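Section 4: Starting a shift on the hand-held grippers

Before you begin

This section replaces the laminated sheet that used to hang by the door, which was written for the old kit and told everyone to press a button we no longer have. Read it once all the way through. After that you may skim, like the rest of us.

The grippers do not do your job for you. They record you doing a household job with a pair of plastic fingers instead of your own, so that a Cliltelier arm can later have a go at it. Most of you came over from packing or the returns desk, where you were paid to be quick. Here you are paid to be ordinary. It takes longer to learn than you would think.

4.1 Picking up and checking in

1. Sign the pair out on the Tirkus screen under your own name. "Same as yesterday" is not a name.
2. Hold one gripper in each hand with the fingers pointing away from you. Squeeze and release each one a few times. The fingers should meet and part without sticking.
3. Look at the marker cubes. They must be clean, tight and uncovered. Push sleeves up past the elbow if they are the floppy sort.
4. Check where your cables run before you take a step. Your feet will find them otherwise.
5. Stand at your start place and wait for your partner on the handheld to say "go". Your partner is also the person who says "stop", and has the final word on both.
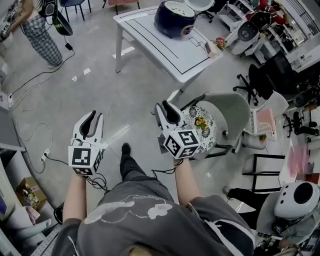
Mwanaisha Bakilana

Note: Your partner is not your supervisor. We swap roles every 16 takes, and the swap happens even if you are on a good run. Before June people were allowed to stay on the grippers as long as they liked, and we ended up with two sore wrists and one person who had not spoken to anybody since breakfast.

Caution: Do not rest the grippers fingers-down between takes. Lay them on their backs on the mat. The pads mark easily and the replacements come from Sang, who are in no hurry.

4.2 Moving a plate or other flat item

1. Come in from the side, low, with the fingers open wider than you think you need.
2. Close until the item stops sliding. Then stop closing. The plate will not thank you for extra.
3. Lift, carry and put down at walking pace.
4. If you drop it, say "drop" out loud and stay where you are. Your partner marks the take. A drop is useful and is kept. A drop followed by a quick tidy-up with your foot is no use to anyone, and we have plenty of those already.

4.3 The rice cooker task

Flerine, the planning program, sends this one up more than any other. Rehema Mosoti has asked it why and received a bar chart.

1. Start with the cooker closed and the inner pot inside. No rice and no water. Leave it unplugged.
2. Take off the lid with one gripper. Steady the body with the other.
3. Prop the lid upright where it will not roll. If it rolls, let it, and say "drop".
4. Lift the inner pot by its rim, straight up, and set it down on the table beside the cooker.

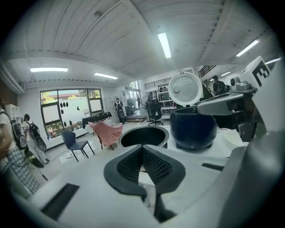
5. Pause for a slow breath so that the end of the first half is easy to find later. People rush this bit more than anything else in the task, me included, and whoever is on labelling that afternoon has to guess where one half finishes and the next begins.
6. Put the pot back, then the lid. It does not have to be pretty, but the lid must sit flat.
7. Hands back to the start place. Wait for "stop".

Note: Do the task the way you would at home. If you are left-handed, be left-handed. Several of you have been copying Rehema because her takes get the green tick soonest. We have 2,000 takes that look like Rehema and would now like some that look like you.

4.4 What has changed about breaks and targets

The hourly target is gone. The number on the Tirkus screen still goes up and still turns orange. It has no bearing on your pay and we have asked for it to be removed.

Breaks are taken in pairs, as a gripper with no partner cannot be used anyway. Anyone who would like to go back to packing can ask Mwanaisha, and it will be arranged without a meeting.

4.5 Putting away

1. Wipe the pads with the dry cloth. The spray is for tables.
2. Coil the cables loosely.
3. Sign out. If Tirkus says you have been working since the previous night, tell Rehema and go home.

Last revised 2023-08-24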